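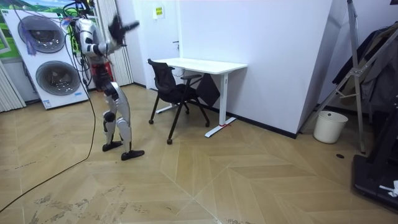
A humanoid in the Jatimholm test room, beside the desk used for the chair task.

Adjei has begun teaching its humanoid to handle office chairs by remote control, using software from Cudow. An operator wears a headset and moves both arms; the robot copies the motion while its joint angles and head camera view are recorded. The current task is to push a chair under a desk.
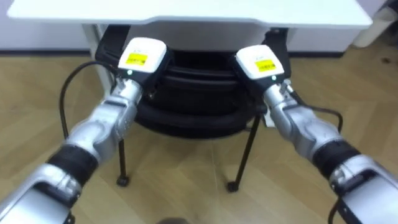
Each complete attempt is stored as one demonstration. The first set holds 78, of which 16 were rejected for late gripper commands or missing joint data. The rest will be used to train a control policy, which is due to be tested in July.

Ebuka Ojo, who leads the work, said chairs were chosen for the way they turn under uneven force. "If one arm leads, the seat rotates and the operator has to correct," he said. "We keep those corrections in the set."
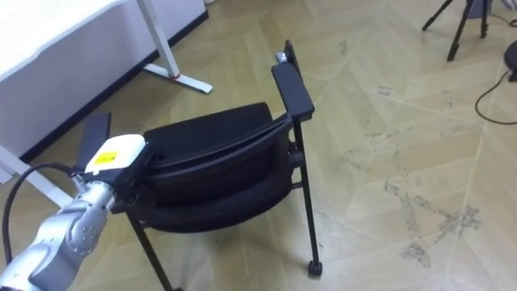 Two operators share the sessions, so that the policy does not copy a single person's habits. Sevville, which supplies the motion tracking, has cut the delay between hand and arm since the first trials. 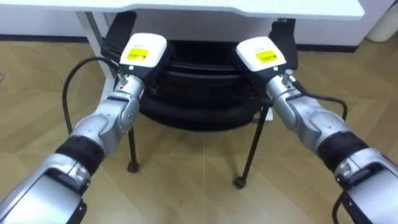

Can the arms be guided by hand instead?
Hand guiding works for one arm at a time, but this task needs both to move together, so remote control is used throughout.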